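# Bassey open day: anybody else go?

**grotdale_greg**

Drove out to the Bassey open day on Monday because my brother-in-law canceled on fishing and I had already told work I'd be gone. I know there are people here who follow this company closer than I do, so I'm posting what I saw while I still remember it.

Parking was in the field behind the Patley building supply place, same as the tractor show. You sign a sheet, you get a sticker, and then you stand by a coffee urn until they have enough people for a group. They took us in at 10. Our group was led by Satish Sastry, who was very patient with a man who wanted to know if the arms could do drywall. (They can't do drywall. He asked again at the end.)

First stop was a palletizer, which was loud and fast and exactly what you'd expect. Second stop was a slide show. I'll skip that. Third stop was the one everybody had come for, the two-arm laundry bench, which the flyer called "a glimpse of the effortless home."

I want to be fair to it. It was working on socks. One sock at a time, flat on the table, an arm at each end. The people around me went completely quiet, the way you do when somebody's kid gets up to play the recorder. You find yourself rooting for it.

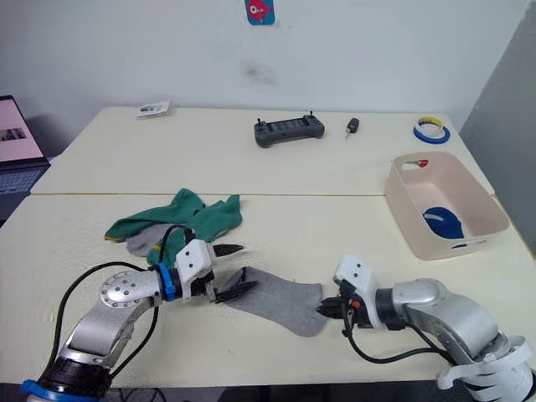
Melaniia Kravchuk wrote to the open day mailing list the same night that she'd timed it and got 31 seconds for one sock, start to finish, and that anyone calling this slow should time themselves before the first cup of coffee.

I did time myself, for the record. I am not going to share the number but I will say I don't fold socks, I throw them in a drawer.

Anyway, worth the drive. Has anyone been to the Skirnuvau one? I heard they let you touch things.

---

**torque_and_tea**

> a glimpse of the effortless home

Somebody at that company has never watched three engineers stand behind a sock.

I was in the 1:30 group. We had Nathalie Vandenberghe, and she was pretty straight with us. She said it doesn't do pairs yet. It straightens one and moves on. Matching is "a separate problem," which is also how my family sees it.

---

**patley_pete**

Went with my daughter. She's nine and her review was "it's like the claw machine but it wins."

My own review is that I spent 45 minutes in a line to watch a machine do something I pay a nine-year-old to do.

---

**hexkey**

I'll be the grump. I don't see what this demonstrates. Cloth handling is hard, fine, everybody says so. But a sock laid out flat on a clean table is the easiest version of the hard thing. Dump a hot basket on there with a fitted sheet in it and let us watch that.

---

**mkuster**

Mechthild Kuster here, I do test work in a different corner of the industry, so weigh this as you like. @hexkey I think you're underrating it. A sock has no fixed shape. You grab the toe and the heel goes wherever it pleases. With a box, if you know where one corner is, you know where the rest of it is. With a sock you know where the toe is.

Using two arms matters too. They have to pull against each other enough to straighten the thing without yanking it out of the other one's fingers. I've watched people work on that for years and then go home and be short with their families.

---

**hexkey**

> With a sock you know where the toe is.

OK, that's a good line and I'm annoyed by it.

I still say they should show the failures. Greg, did it drop any?

---

**grotdale_greg**

Once while I was there. It let go early and the sock sort of slumped. Satish said "and that's a retry," and it retried. Second time was fine. Got a bigger hand than the palletizer did all morning.

---

**torque_and_tea**

Ours dropped two in a row and then Nathalie stopped it and did something on a laptop. I thought more of them for leaving it running with the public in the room. I've been to shows where it's a video and a guy standing in front of the video.

---

**ehofstetter**

Was the money question asked? In the 11:00 group a gentleman asked what it costs and was told it isn't for sale. Then he asked what it *would* cost and was told it isn't for sale. Then he said, "500 bucks?" and the whole room laughed, including the people from Bassey, and theirs went on a bit longer than ours.

– Edeltraud Hofstetter (I sign my posts, I'm old)

---

**patley_pete**

That was my neighbor. He was serious.

---

**drawer_of_cables**

Couldn't make it, so these might be dumb questions:

1. Was a person driving the arms, or were they running on their own?
2. Do the grippers leave marks on the fabric?
3. Is the coffee still bad?

---

**grotdale_greg**

1. Our group was told it was running on its own, and that it learned from a big pile of sessions where a person did drive it. Satish said somebody spent most of July on socks. I asked who and he kind of looked at the floor, so I think I know who.
2. Didn't get close enough to say. There was a rope.
3. Yes.

---

**hexkey**

"Running on its own" is what I'd want in writing. I'm not calling anyone a liar. It's just that every demo I've ever been to was running on its own until somebody sneezed near the network cable.

---

**mkuster**

Then go in the afternoon, stand at the back, and watch everybody's hands. I do that at every one of these. I wasn't at this one so I can't vouch for it. But if it was dropping socks and trying again, and people were leaving it alone while it did, that's about what the real thing looks like. A person at the controls tends to drop them differently. They overcorrect.

---

**hexkey**

Huh. OK. I might go to Skirnuvau and look at hands.

---

**torque_and_tea**

Skirnuvau is the warehouse one, no socks. Totes and barcode scanning. You do get to touch a gripper but it's bolted to a board and switched off, next to a bowl of mints.

---

**ehofstetter**

I have been to that one. The mints were good.

One complaint about Bassey while we're here. The talk at 3 was upstairs, the elevator was out, and there was no sign about it at the bottom. I made it up but two people in our group turned around and went home. A company that builds arms to help around the house might think about who'd want the help.

---

**grotdale_greg**

Didn't know about the elevator, that's lousy. There was a feedback email on the back of the sticker sheet. If you still have yours, send it in. I'll send one too.

---

**patley_pete**

Daughter wants to know if they're doing it again next year and whether it'll be up to shirts. I told her to lower her expectations to pillowcases.

---

**drawer_of_cables**

Pillowcases are just big socks.

---

**mkuster**

Please don't say that where an engineer can hear you.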